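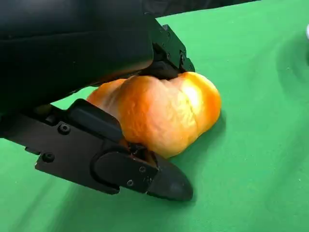 What limits the shelf life of bell peppers after harvest? Water loss through the calyx and the skin is the main limit, and decay at the stem end is the next most common one.

3.2 Weight loss and firmness

Fruit of the cultivar Flonero were harvested at full color in November from the Cendholm site. A total of 835 fruit were graded, and those with surface cracks were discarded. The remainder were split between open crates and perforated liners (Katix) and held at 80 percent relative humidity. Each treatment was repeated in three storage rooms. Weight was recorded daily before the rooms were ventilated.

Fruit in open crates lost weight faster than fruit in liners in all three rooms. The difference was visible in the daily records from day 3 onward.

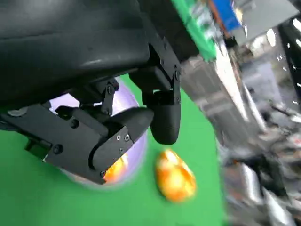 Firmness followed the same order as weight, although the spread between individual fruit was wider. Part of this spread comes from wall thickness, which was not measured before storage. Stem-end decay was scored separately and is reported in Section 3.3. Room position had no clear effect on either variable, and the rooms were therefore pooled for the remaining analysis.

Figure 2. Daily weight records by treatment are listed in the supplement under the site code Wan.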